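Wrist-view rim estimator moves to the Parnara branch

The rim estimator that has been running on the Raltbridge bench is now merged into the Parnara branch and will be the default for thin-edge grasps from the February build onward. Groups still on the old contour matcher can keep it by setting the estimator flag in the task file. It will not be removed before the next planner release, but it will receive no further fixes.

The old matcher fit an ellipse to the full outline of a dish and derived the grasp point from the fit. With the camera on the wrist, the full outline is seldom available at the moment it is needed. As the gripper closes on a plate in a rack, the plate turns nearly edge-on to the lens and the ellipse collapses to a strip. Small errors along the short axis then become large errors in the estimated plane, and the planner responds by requesting corrections that the wrist should not make while holding ceramic.

The new estimator does not attempt a full fit at close range. It tracks a short arc of rim on either side of the contact, takes the plane normal from the last confident view before closing, and updates it only from finger position. Decoration on the face of the plate is masked out. Printed borders were the main source of false edges in the old code, particularly where a pattern runs parallel to the rim. A second plate standing close behind the first is handled by a depth ordering step, and its rim is kept in the model as an obstacle for the withdrawal path.
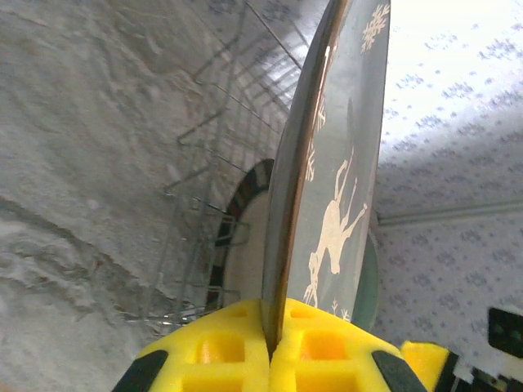 Cordeiro, replying on the Sorneck tooling list, argues that freezing the normal at closure only hides the error: if a plate rotates between the fingers during lift, the estimator will report a confident pose that is wrong, and the placement step will inherit it. The reply asks for a slip term in the state, or failing that a forced re-estimate once the plate is clear of the rack.

The objection is fair and the second request has been adopted. After withdrawal the planner now inserts a hold, during which the estimator discards the frozen normal and solves again from the visible arc. If the two solutions disagree by more than 2 degrees, the new one is used and the event is written to the log. A slip term remains open. The finger encoders do not resolve rotation about the grasp axis, and adding a term that cannot be observed would mostly add drift.

The other change in this merge concerns glare. Glazed plates under overhead light produce bright patches with hard edges, and the segmentation network had a habit of cutting the plate mask along them. Training with synthetic highlights helped less than expected. What worked better was a plain consistency check – a reflection moves across the glaze as the wrist moves, while a painted block or a glaze fleck stays fixed to the plate. Regions that shift against the plate model over a short window are marked as specular and excluded from edge fitting, but they remain inside the mask.
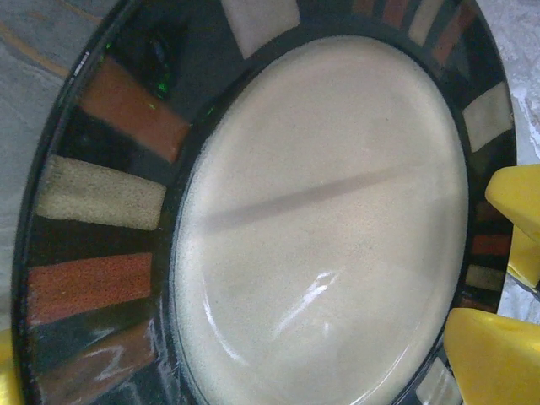 The window length is set by the parameter spec_window, with a default of 29 frames. Shorter values react faster but begin to reject real edges on dark rims, where contrast between glaze and background is low. Longer values delay the grasp. Sites with diffuse lighting can switch the check off entirely and recover the time.

Known problems: clear glass is still unsupported. Wire racks with a very close pitch can be read as rim segments when the wires run parallel to the plate edge. A workaround is to supply the rack model in the task file, which removes the wires before fitting. Recorded runs made with the old matcher replay correctly, but their pose fields must be converted first with the script in the tools folder.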